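Stop Throwing Out the Slow Ones

I've been collecting practice runs for our home robot at Kalteck for a while now, mostly in simulation, and I have a grudge to air. It's about the cleanup step. You drive the robot through a task, the software logs it, and then somebody runs a script that tosses every run over a certain length. Too slow, gone! Last week that was 29 runs out of 44, and most of them were perfectly good.

Selorm Akpalu wrote the script (hi, Selorm) and we've argued about it over lunch more than once. Selorm's case is that a learner copies what it sees, so if half your examples dither in front of a doorway, you get a robot that dithers in front of doorways. Fair enough. I've seen that robot and it drove me up the wall.

But dithering and being careful look the same on a stopwatch. When I'm driving and I stop, back up a little and line up again, I'm fixing a mistake, and I want the learner to see how that's done. A folder full of perfect approaches teaches it nothing about the crooked ones, and the crooked ones are where it's going to spend its life.

Doors are my favorite example. On the run I keep bringing up in these arguments, the view ahead is two big white doors standing open, with a bed way off on the far side of the wood floor, and the robot's own grippers poking up in front. I took ages on that one. I'd still keep it over any of the quick ones.

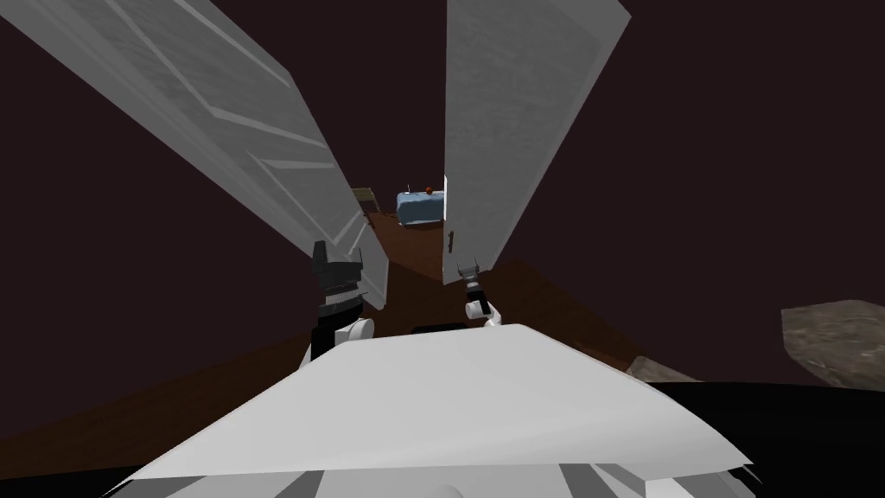
What I'd do instead

Tag, don't toss. Wumpini Akolgo started doing this on the Dokis set: one word per run, typed in right after driving, while you still remember why you stopped. "Recovery," "lost," "phone rang," whatever. It takes me 2 seconds and it means we can train with the slow runs, train without them, and compare the two like grown-ups.

And please let the person who drove the run do the tagging. I can't tell from a log whether Wumpini was thinking or sneezing. I've asked for 20 of my deleted runs back, and Selorm says he'll look for the backup on Saturday.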